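Bohumila Pešek
2024-11-29
Thread on the long brake pedal in my hatchback, because several people asked after the Brendton day and the replies were getting scattered. Short version: it was pad knockback, with a second small fault hiding behind it.

Symptom first. Pedal is firm in the paddock and firm on the out lap. After the fast left and the curbs that follow it, the first application goes well past the normal point. A second jab brings it straight back up. It then stays normal until the next set of curbs.

That pattern already rules out a lot. Boiled fluid gives a soft pedal that stays soft until things cool down. Trapped air is there in the paddock too. A pedal that recovers fully on the second stroke means the pistons have been pushed back and have to travel before the pads touch.

Temperatures did not suggest fluid either. Highest rotor reading I got in the pits was 522 F, front left, read with a contact probe straight after an in lap. It was higher on track, obviously, but the fluid was fresh and came out clean when I bled it later.

Front calipers are the Galli four-piston fixed type. Fixed calipers show this far more than sliding ones. With a slider, the body can move along its pins and follow the rotor. With a fixed body, any rotor tilt goes directly into the pistons.

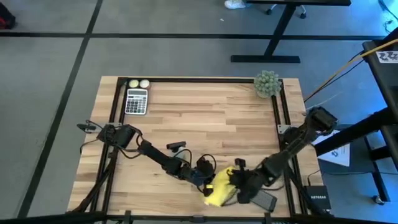 Worktable with a yellow cloth.

So the question became what was tilting the rotor. Candidates, in the order I checked them: wheel bearing play, rotor runout, hub face corrosion, knuckle or hub flex. Flex goes last because there is little you can do about it short of buying parts.

Bearing check. Wheel off, rotor clamped to the hub with the lug nuts and washers, dial indicator near the outer edge, push and pull by hand at the top and bottom. Right side: needle barely moves. Left side: clear movement, and it comes back to a different place each time.

The bearing was not noisy. It passed the usual jack-it-up-and-wiggle test with the wheel on. I would have passed it myself at a tech inspection. If you are chasing knockback, use the indicator, and zero it again between readings.

Left bearing had 11 track days on it. It was a cheap one. I replaced both sides with Resis units, pressed in by Ostap Stetsiuk at his shop, using a sleeve on the outer race so no load passed through the balls. Axle nuts new, torqued with the car on the ground.

Runout afterward was good on the right and still high on the left. Took the rotor off and found a ridge of rust around the center bore of the hub face. Scotch pad on an arbor, then a straightedge, then refit. Runout came down to the same as the other side.

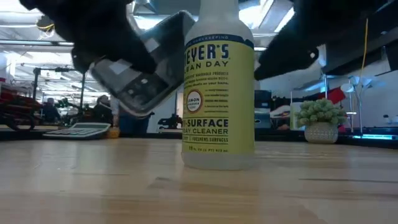 Index the rotor before you blame it. Mark one stud, measure, move the rotor one hole, measure again. My hubs have 5 studs, so that is a tedious hour, but if the high spot stays with the hub the rotor is fine. If it moves with the rotor, buy a rotor.

Second fault. Even with the bearings done the pedal had slightly more free travel than I remembered. Pushrod clearance at the master cylinder was too large. I had the booster out last winter and evidently set it against the old gasket thickness. My error.

Adjusted it in quarter turns. Do not take out all of the clearance. If the pushrod holds the piston off its stop, the compensating port stays covered, pressure cannot bleed back to the reservoir, and the brakes drag and then lock as the fluid expands.

Pads are the same Tokska compound as before, same set, put back on the same sides. I changed nothing there on purpose. Swapping pads at the same time would have made the result useless.

Result: 162 miles on the road and one short evening session at Brendton. No long pedal after the curbs. Some travel is still there if I take the full inside curb, and I put that down to hub flex. A light left-foot tap on the straight covers it.

Someone asked about anti-knockback springs behind the pistons. They work, and they also keep the pads in light contact, so you get more drag and a bit more heat. I would fix the bearing first and decide afterward. Mine are still in the bag.

Someone else asked about residual pressure valves. Those are for drum circuits or for a reservoir mounted below the calipers. Not on this car.

Next job is the rear axle. The parking brake cable on the left is slow to release and that pad is wearing faster on its inner edge. I will put the measurements in a separate thread once I have both calipers off.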